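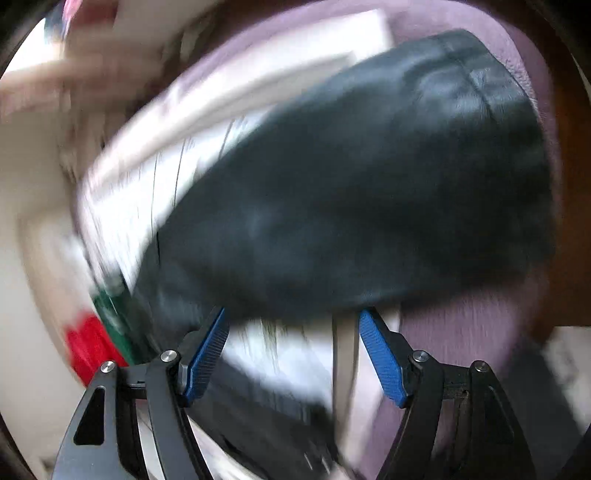

Black leather, November weight, still out in June.

Home Explore Notifications Messages Lists Profile

I moved to Irville for the weather and have spent 16 years being told I just missed it.

The forecast said 2 inches of rain. We got a breeze and a push alert congratulating us on staying safe.

My weather app is called Brudberg. It has a "feels like" number, and lately the feels-like has a feels-like.
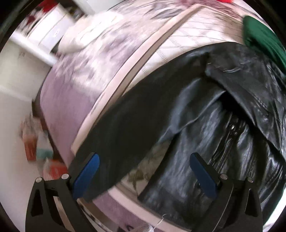

Javiera Cabral

Packing for my cousin's wedding in Woda, where June can be anything. The invitation says "dress for the lake." Which part of the lake? The top?

I asked my aunt what it's like there in the evening. She said "nice." I asked if I'd want a jacket. She said "some people do."

The Brudberg pressure reading today is 1,016. I have no idea if that's good. I've been reporting it to coworkers in a grave voice and they all nod.

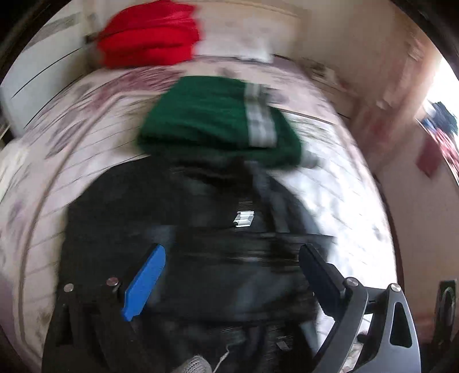 Anyway, the wedding is outdoors, at 5, on a lawn, with a tent they decided against because the forecast looked fine in November.

My uncle checks the Cordier almanac, which called for "unsettled, then otherwise." He has it underlined.

Update: Brudberg now says sun, with a small cloud next to it and a smaller umbrella next to that. I'm bringing the jacket.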